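Week 5 - Shadows and Edges

I used to paint every shadow gray, and my teacher at Bostwood hated it. Look for the color hiding in there first, okay?

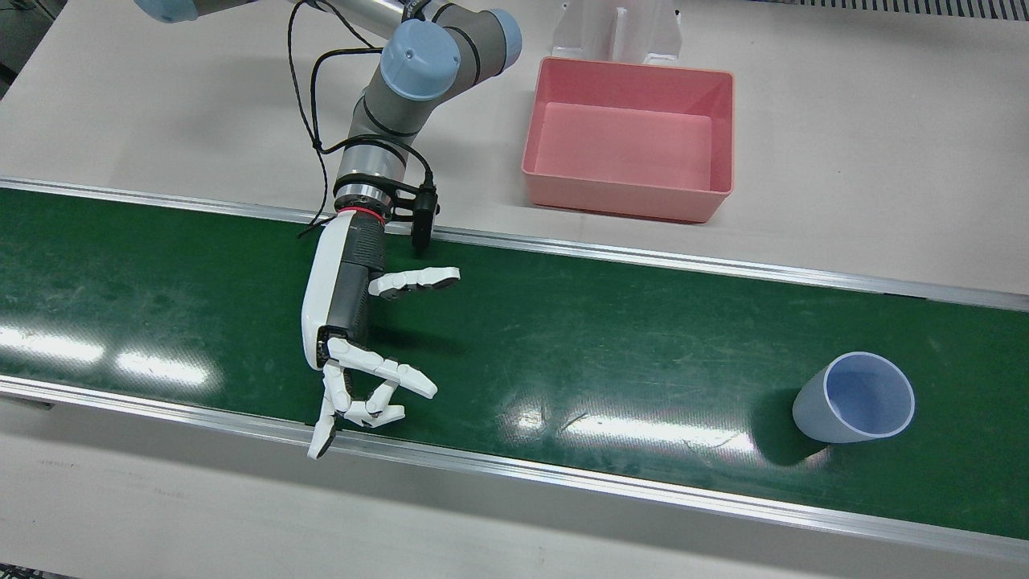

Then squint! It kills the fussy detail and leaves you the big shapes.

Bring 2 brushes next time, and read page 16 in Shearer.
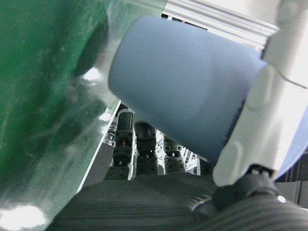 Highlights go on last, and keep them few. On something shiny and green like this, I'd leave two bright spots and stop - the matte blue next to it just needs soft shading toward its lower edge.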